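Kondbridge bench

The Kondbridge bench is a two-arm test table used for comparing robot grippers and cameras on soft, everyday objects. It is named after the town where its first version was built, in a workshop of the firm Bech. The present version is kept by the Hada laboratory, and its rules were last revised in May 2023.

Construction

Two black arms are fixed on opposite sides of a wooden tabletop, and the table stands in a frame of black aluminium profile. The arms carry grippers of the same type during a test, so that one type can be compared with another. Views are recorded from the head position and also from a camera at the workspace, because a gripper which looks well placed from the head can be wrong in height.

Test procedure

The most used task is the slide sandal task. Sandals in two colours must be moved between the tabletop and a blue bin. The sandal is a difficult object for its size — the strap bends, the sole does not, and the opening can be entered from two directions. A gripper is given 200 trials, and a trial is stopped after 5 failed grasps. The Wornix controller is the usual one, but other controllers are allowed if both arms use the same.

Known limits

Close views from the workspace camera are often blocked by the object itself. Results from different tables should be compared with care, as the height of the bin rim has a strong effect on the score.
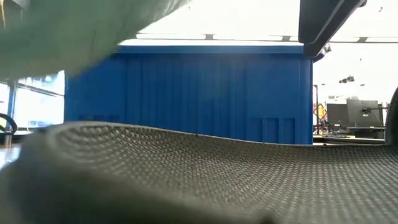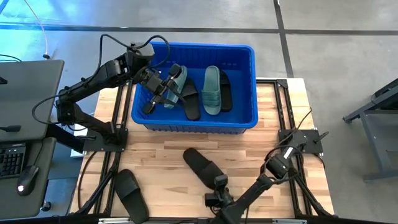
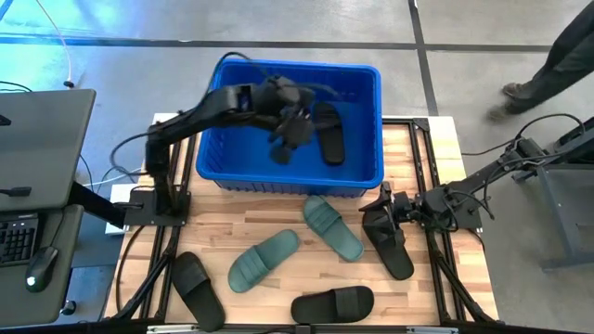

The bench from the workspace camera (first) and from the head position during the slide sandal task (second and third).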